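Skiltico Room Humidifier
Set-up and Care Guide
Section 3: Placing the unit, first filling and humidity setting

3.1 Before you start

Read this section through once before filling the tank. The unit must be unplugged during steps 1 to 6 of the first filling. Keep the carton until the first cleaning has been completed, as the inner tray is also used for off-season storage (see Section 6).

The unit is intended for bedrooms, dressing rooms and upper-floor living areas. It is not intended for bathrooms, greenhouses or unheated garages. The Drornov and Cavov models share the same base and fan. They differ only in the tank and the control panel, and instructions that apply to one model are marked.

3.2 Choosing a position

1. Select a flat, level surface that can bear the weight of the unit with a full tank.
2. Leave clear space on all sides. The rear intake must not face a wall, a curtain or the back of a chair.
3. Point the outlet toward the open part of the room.
4. Keep the unit away from radiators, floor vents and direct sun. A warm surface near the sensor will give a false low reading, and the fan will run longer than needed.
5. Check that the cord reaches a wall outlet without crossing a walkway. Do not use an extension cord.

CAUTION: Do not aim the outlet at mirrors, painted furniture, picture frames or musical instruments. Repeated moisture can lift paint at the joints and can get behind the silvering of a mirror. Damage of this kind starts at the lower edge of the glass and spreads upward. 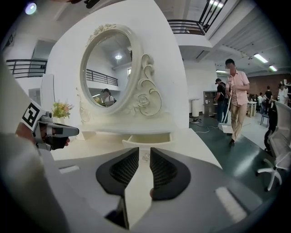 6. Where the only free surface is a table or dresser, place the waterproof mat (supplied) beneath the base, with the raised rim facing up. Check under the mat each time the tank is refilled.
7. In a two-story home with an open stairwell, moist air will move to the upper level. Place the unit on the lower level, or close the door of the room being treated.

Note: The reading on the display applies to the air near the sensor. It can differ from the reading of a separate meter placed across the room. Allow the fan to run for 2 hours before comparing the two.

3.3 First filling

1. Lift the tank straight up by its handle. Do not tilt it while it is still seated.
2. Turn the tank over and unscrew the cap. The cap has a left-hand thread on the Drornov model and a right-hand thread on the Cavov model.
3. Remove the paper ring from inside the cap and discard it.
4. Rinse the tank 3 times with cool tap water. Do not use soap. Soap residue will foam in the base and may trip the level switch.
5. Fill to the line with cool water. Distilled water is preferred. Tap water may be used where it is soft.
6. Refit the cap by hand until it stops. Turn the tank upright over a sink and check for drips. Lower it onto the base until it clicks.
7. Wait 17 minutes for the wick to take up water, then plug in the unit. The amber light comes on and goes out again when the level switch has settled.

CAUTION: Never carry the base with water in it. Empty the base into a sink at the corner marked with a drop.

CAUTION: Do not add oils, perfumes or vinegar to the tank while the unit is in use. Oils soften the tank seal and are not covered by the warranty.

If the amber light stays on, lift the tank, seat it again and wait a further minute. If it still stays on, the wick is not touching the bottom of the base. Unplug the unit, remove the wick frame and press the wick down evenly along its full width.

3.4 Setting the humidity level

The factory setting is suitable for mild weather. In cold weather it must be lowered. Moist indoor air condenses on cold glass, and standing water on window sills will cause mold.

1. Press MODE until the drop symbol flashes.
2. Press the up or down arrow to change the setting.
3. Wait for the flashing to stop. The setting is then stored and is kept after a power cut.
4. Inspect the windows the next morning. If there is water on the inside of the glass, lower the setting by one step and inspect again the following day.
5. Repeat until the glass stays clear.

Note: Interior mirrors on outside walls are colder than the room and can be used as an early check. Fogging along the bottom of such a mirror calls for a lower setting even when the windows are clear.

Fan speed and humidity setting are separate. A high fan speed brings the room to the set level sooner and does not raise the level itself. Night mode locks the fan at its lowest speed and dims the display. On the Cavov model, night mode also turns off the key tone. 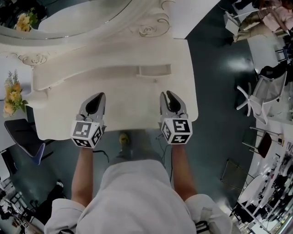 Shabnam Bukhari writes that step 4 did not work in her house as printed: the windows were clear every morning, yet the paint on a dresser drawer had swelled enough to stick. She had the unit on low fan, two feet from the drawer, with the outlet turned toward it. Moving it to the opposite wall and dropping the setting by one step freed the drawer by the end of the week. She asks that the guide tell owners to inspect wooden drawers and doors as well as glass.

The request has been adopted. Add the following to the procedure:

6. Open and close any wooden drawers and doors in the room once a week during the first month of use. If one begins to stick, lower the setting by one step and increase the distance between it and the outlet.

3.5 Wick and filter life

The wick is rated for 1,000 hours of fan time. The counter runs only while the fan is turning. Replace the wick when the display shows WICK, or earlier if it has hardened, changed color or developed an odor.

1. Unplug the unit and remove the tank.
2. Lift out the wick frame and open both side clips.
3. Fit the new wick with the cut edge down. Close the clips.
4. Replace the frame and the tank. Plug in the unit.
5. Hold RESET until the display clears.

Do not wring out a used wick in order to extend its life. The fibers break and shed into the base, where they collect around the float.

Use Gape replacement wicks, large size for the Drornov model and small size for the Cavov model. The large wick can be forced into the small frame but will block the intake.

Where the unit is put away for the warm season, in July for example, discard the wick, dry the base and tank with the cap off, and store them apart. Do not store the unit with the tank seated. For cleaning intervals and scale removal, go to Section 4.

Revision note: step 6 of 3.4 added 17 December 2018. Text checked by Eskil Midtbø.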